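机器人的“手”是怎么挑出来的？

嗨，小朋友们！上次我讲完机器人怎么走路，收到好多来信，问得最多的一个问题是：“机器人有没有手指头？”住在河边的一位小读者还特地画了一只长着五根手指的铁手寄给我，指甲涂成了红色，漂亮极了！

那今天咱们就来聊聊机器人的手。我的工作嘛，说出来你可能会羡慕：我天天都在试各种各样的机器人手，夹这个，捏那个，然后在本子上写下哪只好用、哪只不好用。

先教你一个词：夹爪。机器人胳膊最前头那个用来拿东西的部分，很多时候就叫夹爪。它不一定长得像人的手。有的只有两片“手指”，一开一合，像你妈妈煎牛排用的夹子；有的有三根手指，像抓娃娃机里的爪子；还有的压根儿没有手指，靠一个橡胶吸盘“啵”的一下把东西吸住。

你可能会问，人有五根手指，为什么不给机器人也装五根呢？

也有人装呀！可是手指越多，里面的小马达就越多，电线也越多，坏起来也越麻烦。我的同事杜尚·格奥尔基耶夫（Dušan Georgiev）修过一只五根手指的机器手，整整修了一个下午，拆下来的小螺丝摆了满满一盘子。两片手指的夹爪就简单多了，它只会两件事：张开，合上。

别小看这两件事。你现在就可以试试看：把一只手的大拇指和食指伸出来，别的手指都握起来，只用这两根手指去做下面的事。

拿起一支铅笔。容易吧？

翻一页书。嗯，有点儿滑。

把一只袜子翻过来。哎呀！

叠一件T恤。是不是要叫另一只手来帮忙了？

你看，光用两根手指也能干不少活，不过有些活一只手干不来，得两只手一块儿上。叠衣服就是这样，一只手压着，另一只手拉，或者两只手各捏一个角，一起往上提。所以我们试夹爪的时候，常常是左右各拿一只。

说到这儿，就得讲讲我们怎么试了。

要比较两种夹爪，得公平。什么叫公平呢？好比你和同桌比赛跑步，不能你穿球鞋他穿拖鞋，也不能你跑操场他爬楼梯。比夹爪也一样：同一张桌子，同一件衣服，同样的开头。要是这一只夹的是手帕，那一只夹的是大棉袄，比出来的结果谁也不会服气。

我给两种夹爪起了外号，一种叫“格沃拉”（Gevora），一种叫“德兰斯”（Derance）。格沃拉的手指尖又窄又薄，像鸟嘴巴；德兰斯的手指尖又宽又软，像鸭子的嘴巴。你猜猜，哪一种更会捏衣服？

先别急着往下看，猜好了没有？

好，我来说。捏一件平平地铺在桌上的薄衬衫，鸟嘴巴赢了！它能贴着桌面钻到布边底下，一夹就起来。鸭嘴巴太厚，老是把布推得往前跑，推出一道一道的小波浪，就是夹不住，急得我直跺脚。

可是换成厚厚的牛仔布，事情就反过来啦。牛仔布又重又硬，鸟嘴巴只夹住一点点，提到半空，“啪嗒”，掉了。鸭嘴巴接触布的地方大，抓得牢，提起来晃两下也没事。

所以我的本子上没有写“格沃拉第一名”，也没有写“德兰斯第一名”。我写的是：薄布用鸟嘴，厚布用鸭嘴，厚薄都有的时候，还要再想想办法。

每种布我们都试很多遍。只试一遍可不行，因为有时候会碰运气。就像你投篮，闭着眼睛也可能蒙进一个，但这不能说明你闭着眼睛投得准，对不对？这一轮我们一共夹了1000次，其中400次夹的是牛仔布。夹到后来，我晚上做梦都在捏裤腿！

还有一个小读者叫埃塞基耶尔·阿罗约（Ezequiel Arroyo），他问：“机器人怎么知道自己夹住了呢？它又没有感觉。”

这个问题问得真好，我把它抄在了本子的第一页。

办法有好几种。第一种是用眼睛看，机器人的眼睛就是摄像头。摄像头可以装在头上，也可以装在手腕上。装在头上看得远，整张桌子都看得见，可是手一伸过去，就把要抓的东西挡住了。你低头系鞋带的时候，手背是不是也会挡住鞋带？装在手腕上呢，离得近，看得清楚布上的小褶子，可是旁边有什么就不知道了。所以很多机器人头上一只，手腕上再各来一只，几只眼睛一起看。

第二种办法是看手指合到哪儿了。要是两片手指一路合到底，碰在了一起，那多半什么也没夹着。要是合到一半就合不动了，那中间八成有东西！不过薄薄的一层布夹在里面，手指看起来几乎是合拢的，这个办法就不太灵了。

第三种办法是感觉用了多大的力气。夹鸡蛋要轻，夹木块可以重一些。夹衣服呢，太轻会滑掉，太重又会把扣子夹坏。（对不起，我真的夹坏过一颗扣子，后来自己缝回去了，缝得歪歪扭扭的。）

再讲讲握在人手里的夹爪。你可能以为夹爪一定得装在机器人身上，其实也有做成带把手的，人可以直接拿着用。人一手握一只，用夹爪去捏衣服、拉袖子、对折，就像戴着一双硬邦邦的大手套做家务。这样有个好处，我自己就能感觉到什么地方顺手，什么地方别扭。
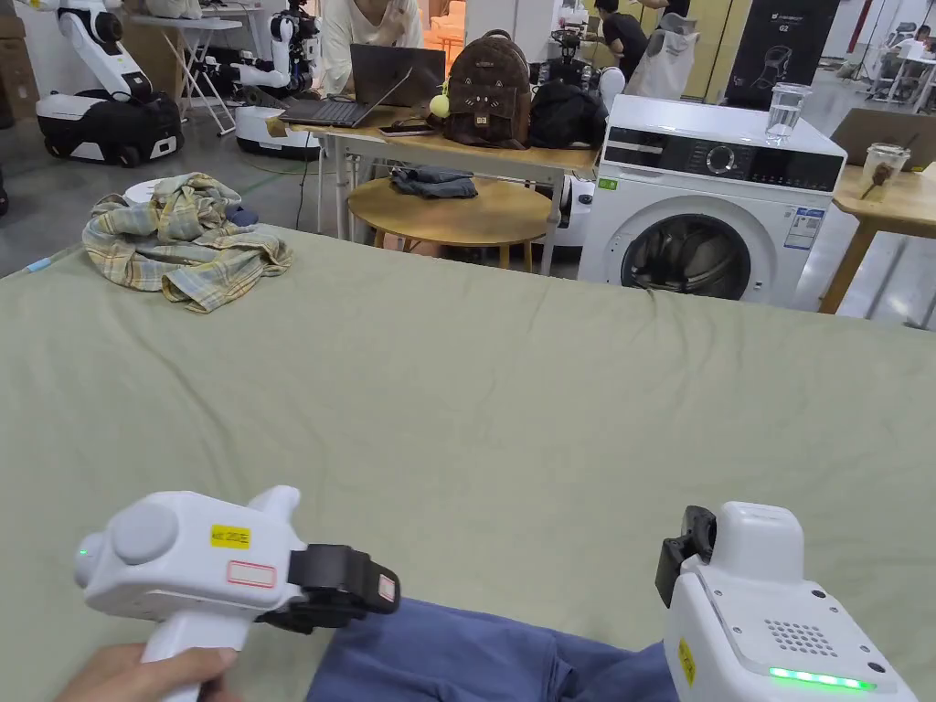
我第一次拿起来的时候可神气了，心想，叠衣服嘛，我天天叠，有什么难的！结果第一件就叠成了一个大饭团。用惯了自己的十根手指头，忽然只剩下两副夹子，连衣角都找不着。练到后来我才摸出一点门道，动作要慢，先把皱的地方抖开，再去找肩膀的两个角。

衬衫比裤子难叠多了。裤子有两条直直的腿，左边搭到右边，再往上一折，就有点样子了。衬衫有领子，有袖子，还有一排扣子，揉成一团扔在桌上，连我都要看一会儿才知道袖子在哪里，更别说机器人了。格子衬衫嘛，有时候反倒帮我的忙，顺着格子的线看，就知道布是正着还是歪着。

桌上铺的布也有讲究。铺一层布，夹爪碰到桌子的时候不会“咚”的一声磕着，薄衣服也不那么容易滑走。麻烦的是，夹爪有时候会把铺的布和衣服一块儿夹起来！我一提，哗啦，整张桌布都跟着跑。后来我学乖了，夹之前先把手抬高一点点。

夹爪还有重量的问题。胡利安·普列托（Julián Prieto）力气大，拿着夹爪叠一上午也不喊累，我叠完6件就得甩甩胳膊。机器人虽然不会喊累，可是夹爪太重，它的胳膊也得多花力气撑着，能提起来的东西就少了。所以挑夹爪的时候，我会把它放到秤上称一称，把数字也写进本子里。

好啦，轮到你来当夹爪测试员！

去厨房找两个夹面包用的夹子，要圆头的，先问问大人能不能用。再找一块手帕、一只袜子和一件你自己的T恤。两只手各拿一个夹子，手指头不许碰到衣服。先把手帕对折，再对折，然后把袜子拉平，最后挑战T恤。每样东西试5次，成功一次就在纸上画一个圆圈，掉了就画一个叉。

试完了，在夹子头上套一圈橡皮筋，从头再来一遍，看看圆圈是变多了还是变少了。你可以把结果寄给我，画成图也行，写成字也行，记得写清楚用的是什么布。

下一回我想讲讲吸盘手，就是那个“啵”的一声的家伙。奥雷利奥·巴罗索（Aurelio Barroso）答应借我一个透明的，可以看见里面的小管子。你要是对吸盘有什么想问的，也一起写在信里吧！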